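I have been meaning to write about the robotics club since the fall, and every time I sit down to do it something comes up (usually a kid who needs a ride, or a laptop that needs a charger). So it's March, the kitchen is quiet, and I'm going to try to get it all down before my tea goes cold.

For those of you who only know me from the gardening posts: I help out with the after-school club at Trestthorpe, where my daughter goes. There are 11 kids this year, ages thirteen to seventeen, and our teacher-in-charge is Carmela Pellegrini, who taught me chemistry once upon a time and has not gotten any less patient. I handle snacks, sign-out sheets, and the occasional question about Python that I can answer if I look it up first.

## How we ended up inside a computer

We had always built small wheeled things, the kind that follow a line of tape and then fall off the table. This year the kids wanted arms. Two arms! Anyone who has priced a robot with two arms knows how that conversation went. Then Nga Tiêu, who is fifteen and reads instruction manuals for fun, suggested we enter the simulation division of the Drumus student challenge. You get a virtual robot, a set of virtual houses, and a list of chores, and the entry fee was something we could cover with one bake sale and a very good batch of lemon bars.

The team named their robot Prinov. I asked what it meant and got four different answers, so I've stopped asking.

The first big task is doors and hallways. Prinov has to leave a room, get down the hall, and reach a spot on the other side without scraping anything. It sounds like nothing. I do it forty times a day with a laundry basket on my hip. But a robot with both arms stuck out in front of it is a wide creature, and Thịnh Vương spent most of the winter working out when it should tuck its elbows in. He had a whole notebook of little overhead sketches, and I would dearly love to frame one if he'd let me.

The house they've been practicing in has taste, let me tell you. Mustard honeycomb wallpaper on one side, a deep red wall on the other, and a seaside picture hanging near the window. Quyên Quách says she wants that wallpaper in her own bedroom someday, and her mother, who was picking her up at the time, made a face I recognized. 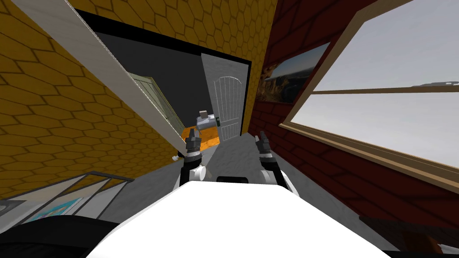
## What the kids are working on now

Well, the tilt, mainly. The view from Prinov's head is supposed to stay level, and in a good many of the runs the whole house leans over like a ship in bad weather. Ngọc Vương (Thịnh's little sister, and the youngest in the club) thinks two of the angles are being applied in the wrong order. Thịnh thinks it's a setting in the neck joint. They have been arguing about this at dinner too, I hear. Carmela won't take sides and has asked them each to write up a test, with the other one checking it.

They've logged 137 runs in that house so far, and Nga keeps the spreadsheet with a column just for "weird." I enjoy that column very much. My favorite entry reads "backed into the bedroom and seemed happy there."

We have 8 more meetings before the entry is due. Quyên is writing the report and would like everybody to stop renaming the files. If any of you local folks have an old monitor you aren't using, we could really put it to work, since right now five kids are crowding around one screen and the tall ones always end up in front. Leave me a comment or catch me at pickup. I'm the one with the orange slices.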